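# Pacing a hilly 18 holes on foot

I wrote the first version of these notes for new members at Ritisstead, where the back nine climbs for most of its length and plenty of people run out of legs by the 14th. They should work on any course with a few hills. You don't need to be fit to use them, only willing to plan a little before the first tee.

## Before you go

1. **Weigh the bag.** Stand on the bathroom scales with it, then without it. Take out the spare umbrella, the old balls and anything you haven't used since November. I carry 6 balls and have never needed more in a round.
2. **Eat two hours ahead.** Porridge or toast is fine. A fried breakfast in the clubhouse ten minutes before your tee time will sit badly on the first hill.
3. **Mark the climbs on a scorecard.** Put a small cross beside each hole that finishes higher than it starts. At Ritisstead that means the 4th, 7th, 11th, 12th, 13th and 16th.

## On the front nine

Walk at a pace where you can talk in full sentences. If your partner asks a question and you have to wait before answering, slow down. Lefteris Drakos, who I play with most weeks, starts too fast every time and pays for it at the 12th.

Drink a few mouthfuls on every third tee, whether you are thirsty or not. Eat half a banana or a plain biscuit at the turn - not a whole sandwich.

Leave your bag or trolley on the side of the green nearest the next tee. It looks like a small thing, but over a round it can save you 200 paces of walking back on yourself.

## On the climbs

- Shorten your stride and keep the same rhythm.
- Push a trolley with straight arms and lean into it slightly. Pulling one behind you twists the shoulder.
- Take a zigzag line if the slope is steep and there is no group waiting behind.
- When you reach the ball, stand still for three slow breaths before you choose a club.

That last point matters more than the others. Kyung-hwa Bae kept a record of her rounds last summer and found that most of her bad second shots came on uphill holes, played while she was still out of breath. She now takes one more club and swings easily. Her best score of the year was an 84, with no change to her swing.

## The last four holes

Tired legs stop turning, and the arms take over. Expect the ball to go shorter and aim for the middle of the green. If you carry a bag, change shoulders on each tee from the 15th. Don't try to make up lost time here. If a faster group is close behind, wave them through and use the rest.

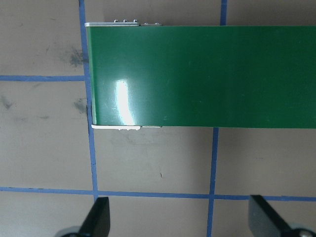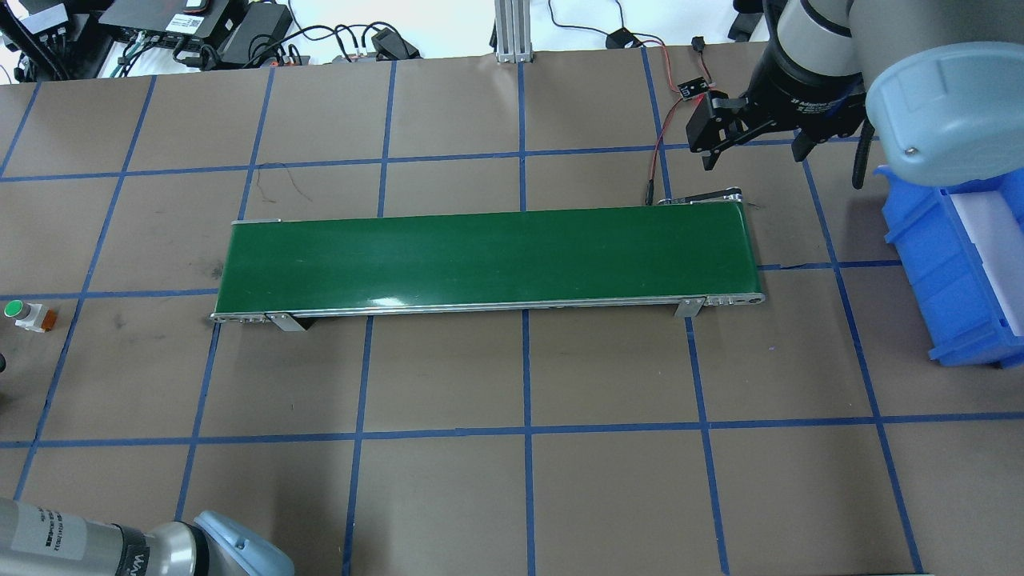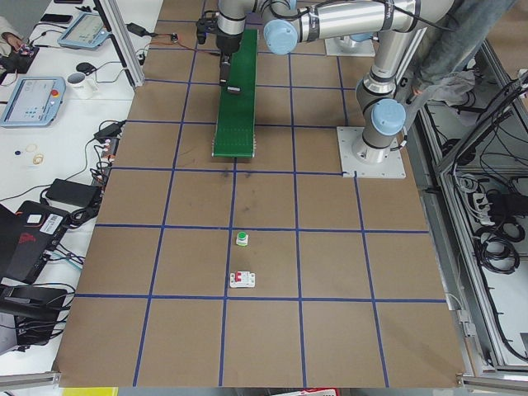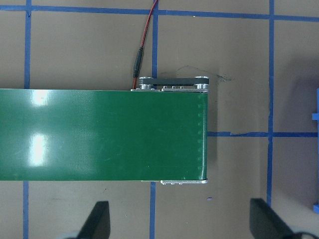
## Afterwards

Walk a slow lap of the car park before you sit down, then stretch your calves against a wall, 30 seconds each side. Do the backs of your thighs as well if the drive home is a long one.

Write down where you first felt tired. Do this for four or five rounds and a pattern will show. Mine was always the 13th tee, and moving my snack from the 9th to the 11th dealt with most of it.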